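Visit report: the Danko plastics moulding works, open Saturday
By Jarmila Doležal, June

We use cookies to count page visits. Accept | Settings

Danko opened its moulding hall to visitors for the morning. The plant makes perforated household goods on 18 presses, the largest a Travton machine of 561 tonnes clamping force. Our group was shown the tool store first, then the cooling line. Cycle time for a tub is 60 seconds – most of that is cooling.
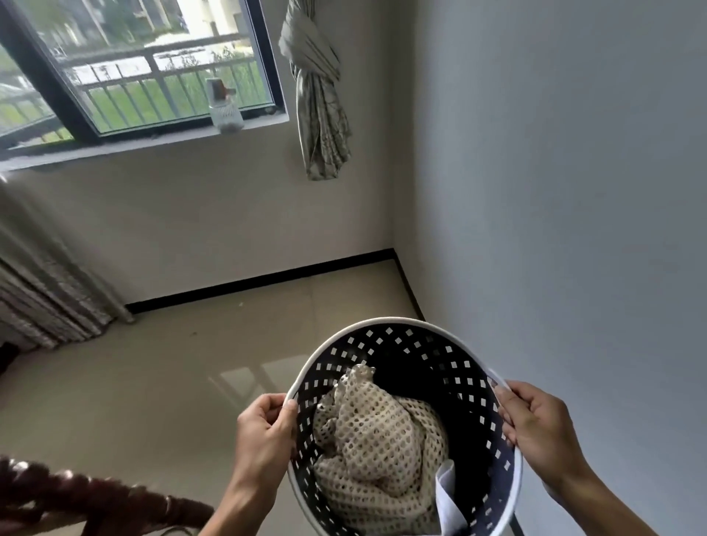

Page last changed: June, 16:40

Small square holes need a draft angle on every pin, or the part grips the core on ejection. The works allows 3 degrees. Pins are checked each shift and worn ones go back to Titon for regrinding. Regrind plastic is used in dark parts only.
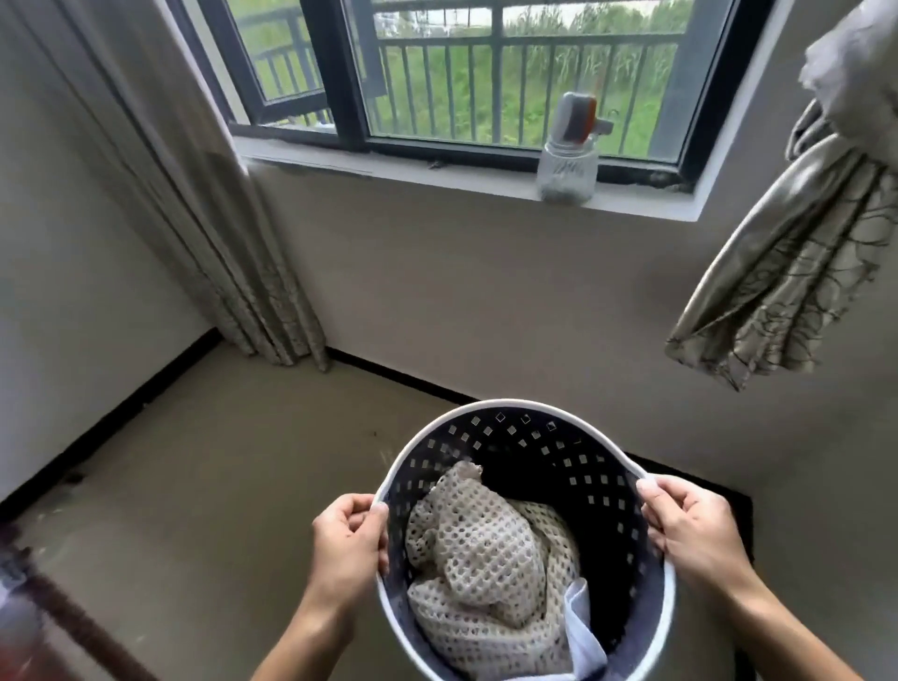

Round basket, navy with white rim, mesh bag inside.

The talk on weld lines overran and the paint shop was dropped. Parking is at the Mollell gate; safety shoes are lent at reception.

Related
Mollell: a morning in the box plant
Titon toolroom open day
Reading a moulding date stamp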